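3.2 Carving the second blank

The second figure, a standing heron, was cut from a basswood blank 300 mm tall. The outline was traced onto two adjacent faces from a paper pattern and sawn away with a coping saw. Waste was then removed with a wide gouge until the neck and body could be told apart. We left extra wood at the ankles — the first blank had split there, across short grain, before the legs were rounded.

Carving was done by one person over 117 sessions, which also covered the practice pieces listed in Section 2. Tools were stropped at the start of each session and again whenever a cut across the grain left a torn surface.

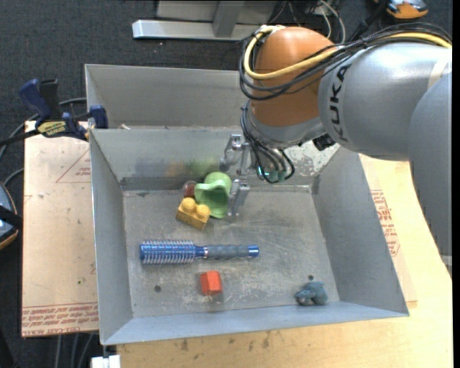 Mwangi Shemweta

Figure 4. Robot arm above a divided sheet-metal bin.

3.3 Surface and feathering

Feather groups were drawn in pencil before any detail was cut. The large wing feathers were outlined with a V-tool and lowered on one side with a shallow gouge, so that each overlapped the next. Small feathers on the breast were only suggested. Early trials with every feather cut separately looked stiff, and the texture hid the turn of the body.

The heron was finished with two coats of Plavitz oil. Sanding was limited to the bill and legs; elsewhere the tool marks were kept. Dhanial used the same finish on the Urari carvings and found that end grain darkened more than the sides. We saw this too, mainly at the top of the head and under the tail.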